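4. Fitting the panels

Read section 2 first if you haven't. Floor must be level before any wall goes up.

1. Lay the floor panel, patterned side up. Peel the film off now, it is a pain later.
2. Slide the metal strip along the left edge. Hand tight only.
3. Stand the back wall. Get someone to hold it.
4. Offer up the left wall, then the right. Both go in from the front.
5. Push the corner edges down over the joins. Start at the bottom, work up. If one sticks, take it off and start agian.
6. Check for gaps. Anything you can get a fingernail into, loosen and reseat.

Note: Nultwood panels swell a bit in a damp room. Leave them flat overnight before fitting.

Caution: no power screwdrivers on the corner edges. They bend and we don't replace bent ones free of charge.

Caution: lift with two people. The back wall is heavier than it looks.

Cleaning: damp cloth, drop of washing-up liquid, dry straight away. No bleach, no scourers. Marks on the floor panel mostly come off with a pencil rubber.

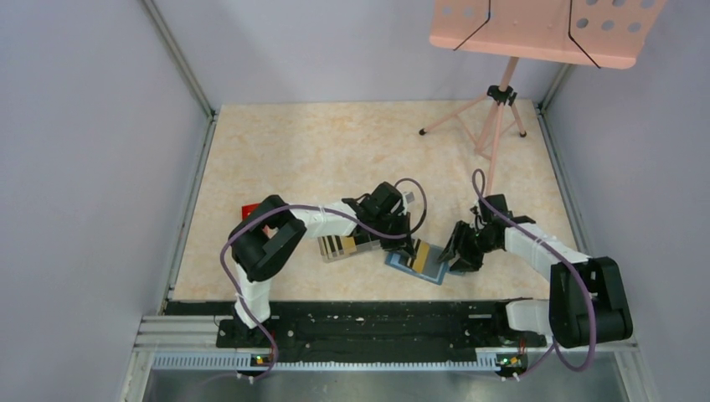
Kha Vũ

Front edge stays open on the three-wall kit. Don't try to fit a fourth panel, there is no slot for it. If you want one, order the Vimolard closed kit insted.

7. Go round all the fixings once more after about 18 hours. They settle.

Spare corner edges: see section 6, parts list. Quote the panel colour when you order.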